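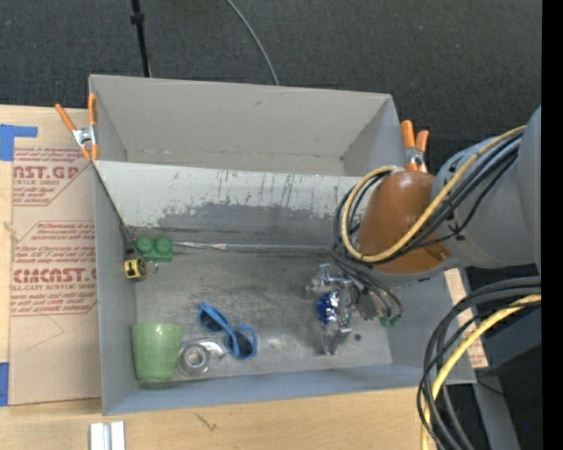 Jitmont共用工坊清桌 无主小物件开放认领

本站讯(2020年7月21日)Jitmont共用工坊这周清桌。长桌、窗台、储物架底层,凡是没贴名字的小东西,全部收进灰色料箱,登记,等人来领。登记到昨晚收工为止是137件。认领到下周六关门,过期的不再保留。

东西很杂。卷尺、胶带座、杯子、积木块、夹子、钥匙圈、半截铅笔、不成对的手套。卷尺最难办,好几把都是黄黑相间,大小也差不多,光看外壳分不出是谁的。工坊值班的Ayane Sasaki昨天下午接了一串电话,开头基本一样:“我有把黄的卷尺。”她现在统一反问,尺带上有没有记号,尾钩歪不歪,挂绳什么颜色。答得上来就给留着,答不上来的请本人过来看。

清桌的起因是一张桌子不够用。工坊靠里那张浅色木桌原本给做木工和缝纫的人轮着用,入夏以后桌面一直被占,晚班的人来了先得腾地方,腾出来的东西往旁边一推,第二天又被推回来。七月初有两拨人为这事吵过一次,一拨要铺布,一拨要上胶,中间隔着一堆不知道谁的零碎。之后管场地的Ignacio Whitlock贴了通知,给十天时间自己收。十天过了,桌上还是满的。

“贴了跟没贴一样。”Whitlock说。他上周五开始动手,先收桌面,再收窗台,架子底层放在最后。架子底层最多,有个纸袋里全是螺丝和纽扣,混着,挑了一晚上。

料箱是旧的,从Tikora仓库清退的那批里买来,每只中间一道斜隔板,前后两格。本来打算前格放工具、后格放杂物,分到一半乱了,工具和杂物的界线谁也说不清。胶带座算工具还是算文具?杯子放哪?最后改成不分类,按收来的位置装箱:桌面一箱,窗台一箱,架子底层占了好几箱。想找东西的先想想自己平时坐哪。

箱子旧归旧,底板和隔板磨得厉害,漆也掉。有人问会不会把东西刮花,Whitlock说易碎的另外放,陶瓷和玻璃都没进料箱,在前台后面的架子上,用报纸包着,要看得找人拿。

数量最多的是夹子。弹簧夹大大小小一堆,橙色头的尤其多,多数是前年团购的那一批,当时买的人一人一袋,拆开以后就混用了。这类不再追究归属,认领期一过直接归公用,挂到墙上的木条上去。有意见的可以在登记本上写,截至昨晚没人写。

其次是杯子。杯子的问题比较敏感。工坊规定水杯不上工作台,这条写在墙上好几年,执行得一般。胶水杯、笔筒杯和喝水的杯子长得又像,收的时候只好一起收。缝纫班的Morena Benedetti来领过一只,说是她泡笔用的,洗干净带走了。她顺便提了个意见,洗手池旁边装一排钩子,杯子挂那儿,省得到处搁。钩子的事己经记下来,下个月看。

也有找不到主的。一块带圆凸点的绿色积木,问遍了周末带孩子来的几家,都说不是。亲子木工课上孩子多,家长聊天,孩子在桌子底下玩,散场时掉一两块很正常。Sasaki的意思是积木类单独留到十月,孩子的东西丢了往往过很久才想起来,别跟大人的一起处理。Whitlock没反对,但要求装进一个小盒,不要散着。

认领办法如下,工坊昨天又改过一次,以这版为准。

先看登记本。登记本在前台,按箱写,每件一行,只写大类和收来的位置,不写细节,细节由来领的人自己讲。讲得对,签名,拿走。两个人都认同一件的,当面谈,谈不拢先放着。

代领可以,要本人发消息到工坊前台的号码,写清楚代领人的名字。口头说“帮朋友拿一下”的不行,上回清桌就出过这种事,一把角尺给错了人,追了一个月。

贵重的,比如电动工具和量具,没有放在料箱里,锁在柜子里。这部分共2件,都已拍照留底,来的人得说出牌子和大致购买时间。

开放时间照旧,周一休息,其他日子下午一点到晚上八点。周六上午加开,九点开始。门口停车位在修,电动车请停到后巷。

过期未领的怎么处理,昨天的碰头会上讨论得最久。Cheung五金的老板娘Shu-fen Yau愿意收一部分,卷尺、起子、夹钳这些能用的,她店里有个旧货筐,按件标价,卖出去的钱退给工坊。她给过一个数,去年春天那次清出来的旧工具在她店里一共卖了1410元,扣掉擦洗和换零件的费用,余下的买了两盏台灯,就是现在缝纫角用的那两盏。今年东西比去年碎,她估计卖不到那么多。

不能用的,拆。金属归金属,塑料归塑料。胶带座大部分还是好的,刀口钝了而已,换个齿片就行,Manouchehr Yazdani说这个他来弄。他在工坊修了好几年的小家电,工具架上的标签也是他写的,字很大。他对这次清桌的看法比较直接:收一次顶三个月,三个月后还得收,除非每人有个固定的格子。

固定格子其实在计划里。工坊打算在进门左手那面墙做一组储物格,图纸上是216格,每格放得下一个鞋盒。用户按季登记,名字贴在格子外面,走的时候东西归格,桌面清空。板材报价拿了两家,Tandora那家便宜一些,但要自己去拉。工期没定,Whitlock说至少得等天凉,现在刷漆味道散不掉,晚上又不能一直开窗,楼上有住户。

格子怎么收费也还没谈完。有人提每季收一点押金,退格时还。有人觉得押金麻烦,不如干脆不收,过期清空。这个在次碰头时再说,时间另行通知。

几件杂事一并写在这里。

料箱本身不外借,看完东西请放回原箱,不要换箱。昨天下午就有人把窗台箱里的一把小剪刀放进了桌面箱,登记本对不上,Sasaki找了半个多小时。夹在箱沿上的夹子也别顺手拿走。

长桌从今天起恢复使用,预约照旧写在白板上,一人一次最多三小时。离开前桌面清空,包括胶带、杯子、线头和锯末。扫帚挪到了门后。

地毯那块区域暂时不要放湿的木料,上次渗了一片,味道还没完全散。

有人问能不能把认领物品拍照发到群里,方便不住附近的人看。工坊的答复是不发全部,怕冒领。确实来不了的,打电话描述,前台对着东西核。电话忙的时候多打两次,值班只有一个人。

昨晚关门前又领走几样,一卷皮尺,一把木柄刷子,还有一副老花镜。老花镜的主人找了快一个月,家里都翻过了,其实一直在窗台上,压在一叠砂纸底下。

下周六关门时间是晚上八点,不延长。

(登记数字为昨晚收工时的数,之后有人领走或补交,本站不再逐日更新,以前台登记本为准。)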